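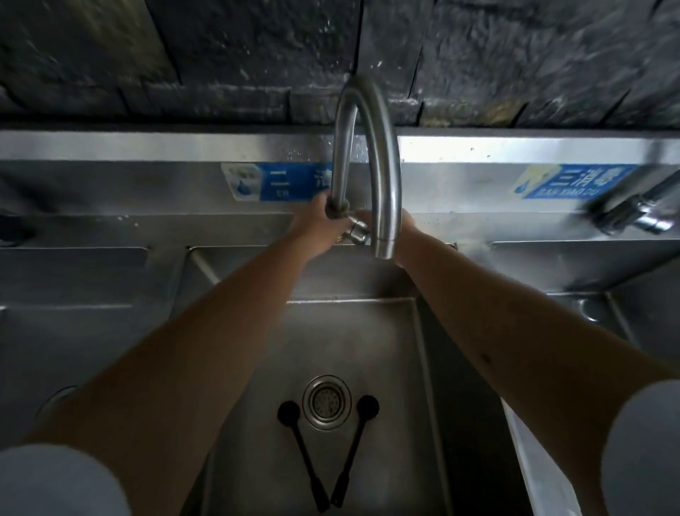 Buldale wash-up kit on trial - pre-start checks, sink station

Filled in by Ghazal Yazdani, Saturday, February 24, 2024
Unit 2276, Draltham kitchen

1. Gooseneck tap swings freely, no wobble at the joint. OK. I always give this one a proper tug with both hands, one low down and one on the end of the spout.

2. Basin labels readable from the arm's parking spot. OK. Second rinse and disinfect both come up fine on the reader, which I didn't expect with the Chinese lettering!

3. Drain strainer seated. OK.

4. Loose utensils out of the basin before auto mode. FAIL first time round - two black long-handled ones lying by the drain. Kedir, please, the kit treats anything in there as work to be done.

5. Emergency stop, both buttons. OK, arm stopped dead each time.

6. Splash guard on the arm's wrist. Comment only: the clips are fiddly and I'd want better ones before we buy. Have asked Krawczyk for a price.

7. Reach limits set. OK at 58 cm.

Trial has 30 days to run. Next check is Siamak's.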